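August, 14:10 – bedding bay, Visholm

Second reading of the two-gripper handling rules with R. Afridi and H. Minami. The following wording is agreed for clause 2, subject to comment from S. Strazds.

- The hand-held gripper shall take its hold first. The arm closes only after the operator has called "held".
- Cloth under tension shall not be released from one side without a spoken warning.
- Personal items shall be kept off the mattress during a run. Telephones are named expressly in the draft.
- Each run number shall be entered before the next begins. Runs 364 to 432 were checked against the log; no gaps.

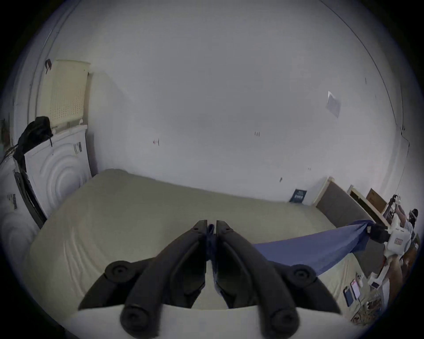

*Blue sheet held between the hand-held gripper and the arm, bare mattress behind.*

Clause 2 does not yet say who may stop a run. R. Ueda proposes either person – I concur. Wording to be sent to Plorklow with the revised log form.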